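Robots at work: what happens when a machine joins the team

Share this page: 126 shares | 3 comments

An industrial robot is a machine that can move by itself and can be given new jobs by changing its instructions. The instructions are called a program. A washing machine also follows a program, but it can only wash. A robot arm can pack boxes in the morning and hold parts together in the afternoon, as long as somebody has prepared both programs.

This page looks at one workplace, the Standetti furniture works in the town of Sukness. The works makes plastic and metal furniture for schools. It employs 700 people. Part of the assembly work is now shared with robot arms.

How a robot arm is built

A robot arm is made of stiff pieces called links. Between the links are joints, which contain motors. Each motor turns its joint by a measured amount. Your own arm works in a similar way: the bones are the links, and the shoulder, elbow and wrist are the joints.

At the end of the arm is a gripper. This is the robot's hand, although it rarely looks like one. Most grippers have two fingers that open and close. Cables carry power and signals to the gripper - they need enough slack to follow the arm when it bends.

Some jobs need two arms. One arm can steady a part while the other moves around it. The two must be timed carefully, or they will bump into each other.
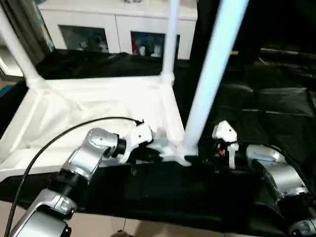 Two arms at work on a white plastic piece with three legs. The black cables run to the grippers.

What the robots do at Standetti

The assembly hall uses a control system called Idow. It stores the programs and sends the right one to each pair of arms. The busiest pair is named Fjeld, after a hill near the town. In July, Fjeld handled 1126 parts in its first full week. The following week it handled 1291.

Robots are suited to work that is the same every time. An arm does not get sore from repeating a movement. It does have weak points. Soft materials such as cloth are difficult, as they change shape when touched. A part lying at the wrong angle can also stop the work until a person moves it.

What changes for the people

Before the arms arrived, assembly workers turned and held parts by hand for most of a shift. Many had aching wrists. Now they spend less time lifting and more time checking. They look for cracks, load new parts and restart the arms after a stop.

There are also new jobs. A robot technician repairs joints and replaces worn cables. A programmer writes the instructions and tests them at low speed first. Workers who wanted these jobs took a training course lasting three months.

Not every change was welcome. Fewer people are needed at each bench, and some workers were moved to the packing hall. Some of them liked their old job better. Others said that checking is tiring in a different way, as it means concentrating for a long time.

Words to know

Link - a stiff part of a robot arm.
Joint - the place where two links meet and can turn.
Gripper - the tool that holds things.
Program - the list of instructions a machine follows.

Related pages
How does a motor turn?
What is a sensor?
From pellets to chairs: how plastic is shaped
Jobs in a factory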